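Droit international pénal – Séance 7
Crimes de guerre : qui enquête, qui juge ?
Chargée de cours : Seija Aaltonen

12 partages | 3 commentaires

1. La compétence

L'État sur le territoire duquel les faits ont été commis reste le premier compétent. La Cour pénale internationale n'intervient qu'à titre complémentaire, lorsque cet État n'a pas la volonté ou la capacité de mener les poursuites (art. 17 du Statut de Rome). À distinguer de la compétence universelle, exercée par un juge national sans lien avec le lieu du crime.

2. La preuve

Trois sources reviennent dans les dossiers : témoignages, documents militaires, images. Pour chaque pièce, on doit pouvoir dire qui l'a recueillie et par quelles mains elle est passée.

Cas d'étude : le dossier Jutdale (polycopié Laitinen, p. 5). Plus de 700 dépositions, dont beaucoup prises deux fois par des organismes différents. Relever les contradictions entre les versions.

3. La responsabilité du supérieur

Art. 28. Il faut établir un contrôle effectif, puis la connaissance des faits, puis l'absence de mesures.
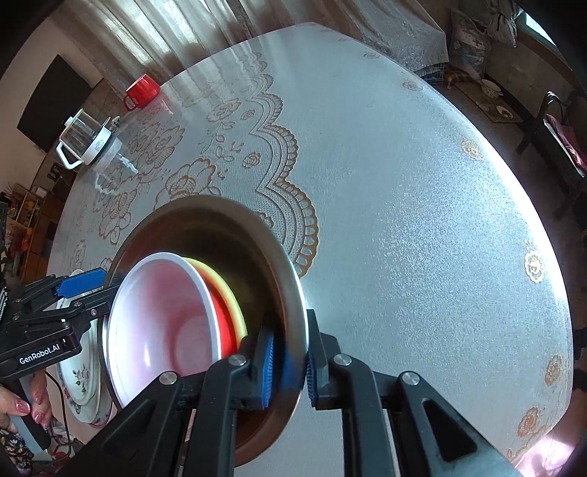

Le chef militaire répond aussi de ce qu'il aurait dû savoir. Pour le supérieur civil, le critère est plus strict : il doit avoir délibérément négligé des informations claires.

À rendre en octobre : note de 2000 mots sur l'un des trois points.

Ce site utilise des cookies. Accepter | Refuser
Contact | Mentions légales | Haut de page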